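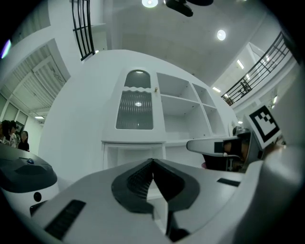
How I clean ribbed glass cabinet doors (without taking them off)

I put off buying a cabinet with ribbed glass for years because my mum swore it was a nightmare to keep clean. Well, I've had one since we moved to Skonimbridge and she was half right. The grooves do hold on to grease and dust, but once you know the trick it takes me 10 minutes, and most of that is finding the right cloth.

What you need: 2 soft cloths (old T-shirts are fine), a soft toothbrush, washing-up liquid, a bowl of warm water and a few cotton buds. I've tried the fancy glass sprays and they just run down the channels and sit at the bottom looking smug, so I don't bother any more.

Start dry. Take the toothbrush and go down the grooves from top to bottom, always the same way as the ribs. If you go across them you'll flick the dust about and it ends up in the next groove along. I did this for months before my friend Siobhán Coughlan caught me at it and took the brush off me!

Next, put a tiny squirt of washing-up liquid in the water, dip a cloth in and wring it out until it's barely damp. Wrap it round your finger and follow the ribs down again. Don't let water pool where the glass meets the frame, especially on painted doors — mine went a bit puffy along one edge the first winter and I've had to touch it up since.

If your door has an arched top or any wavy trim, that's where the cotton buds come in. Dampen one, run it along underneath the curve, then go over it with a dry one. Kitchen cabinets are worse for this than bedroom ones, obviously.

Now dry the lot with the second cloth. Stand off to one side with a lamp on and look along the glass, as smears hide really well in ribbed glass if you're facing it square on.

Little gold-coloured knobs just want a wipe with the damp cloth and a quick buff. Please don't use metal polish unless you know they're solid brass. I took the finish clean off a pair in our old place in Imitstead and had to hunt for new ones.

I do the full clean every couple of months, and a quick go with the dry toothbrush in between if I'm passing.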